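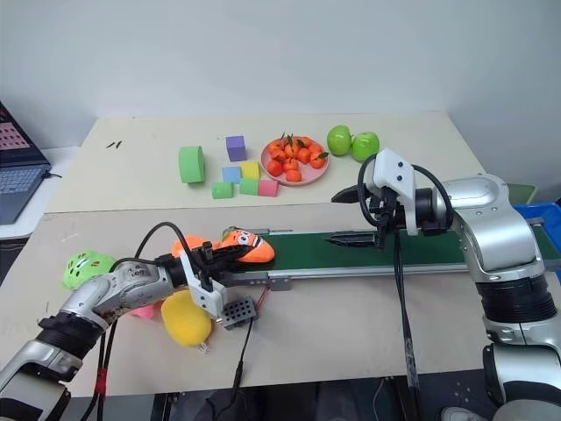

Week 5: Income support and disability when prices rise

Handout, 4/12/18. Bring it to the tute, we won't have time to recopy the graphs.

Where we got to last week: indexation. Payment goes up once a year, in July. Prices don't wait for July. The gap between the two is what people live in.

Main terms
Nominal payment - the dollar figure on the letter.
Real payment - what that figure buys.
Cost of disability - the extra a household spends to reach the same standard of living as the neighbours. Taxis, continence products, power for equipment, paid help with the shopping.

Most measures of poverty leave the last one out. So two households on the same income get counted the same, and one of them is going without. Keep this in your head for the essay.

Case: Ondley and Pleltside

Two towns, same payment rates, differnt outcomes. Reading pack p. 15 onwards.

Ondley has a bus with a ramp, a bulk-billing clinic, and cheap rentals near the shops. Pleltside lost its bus. People there on the disability payment spend more on getting to appointments than on groceries in a bad fortnight. The Karam survey went to 2732 households across both towns and asked about skipped meals, skipped medicine, borrowing from family. Pleltside worse on all 3. Borrowing is the one to watch, comes before the others.

Problems with the survey: posted out, so it misses anyone with no fixed address. Also misses people who can't fill in a form alone. Probably understates things.

Informal income

Busking, collecting cans, odd jobs, asking strangers for money. Usually talked about as a behaviour problem (move-on orders, fines). Try treating it as a labour market question instead. What are the hours, what are the risks, what does it pay compared with the job that wouldn't hire them? Fines come out of the same payment, so the council ends up collecting from the income support system. Read the Eltach chapter on this, skip the maths.

Policy options
Index more often. Cheap to run, does nothing for the disability costs.
Separate costs allowance. Better targeted, but needs an assessment and assesments are where people drop out.
Services in kind. Great if you live in Ondley.

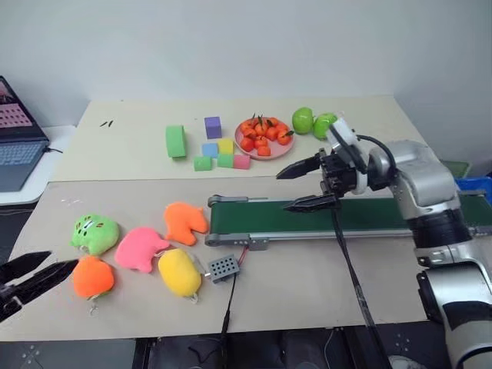 Concetta De Luca argues the third option gets off too lightly in these notes, that a service can be cut in one budget with no vote while a payment at least has to be changed in the open. Fair point, and Pleltside's bus is the obvious case. Use it in the essay if you like but cite her.

For next week: read the rest of the Eltach chapter, one page on which option you'd fund first and who misses out under it. Hand in at the start of class please, not the end.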